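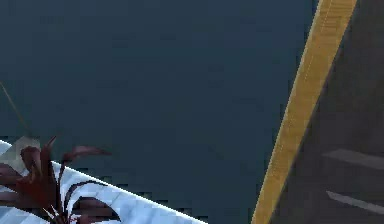

Sim view, Plustholm kit - blue-grey deck, yellow edge stripe, red-leaved plant bottom left.

Setting up the plant-moving task in Plustholm

Quick one, doing this between jobs. Assumes you've got the base kit installed and the Idgate licence key pasted in. If not, go do that first.

1. Open the sim, load the deck scene. Leave the resolution low for now. Blocky edges are fine, you're only checking layout.

2. Set the deck edge. Yellow stripe is the limit. Drop-off zone setting goes on the dark grey side, margin 15 mm. Default is zero - change it.

3. Plant next. Collision shape on "leaves", not "box". Box makes it far too fat and the planner refuses everything. Long pointy leaves want thier own padding, slider's under Advanced.

4. Speed to 78 percent. Dezső Gulyás on the Drondumari forum runs 88 but he's on the newer controller.

5. Hit Plan, then Dry Run. Watch the leaf tips. If one clips, back to step 3.

6. Happy? Batch it. 2,000 runs takes me most of a night on an old desktop. Logs go in the output folder, sorted by colour tag.

Gotcha: saving the scene resets the margin. Every time. Seneviratne add-on fixes it but its paid. I just retype the number.

Real hardware settings are on the next page, still half writen.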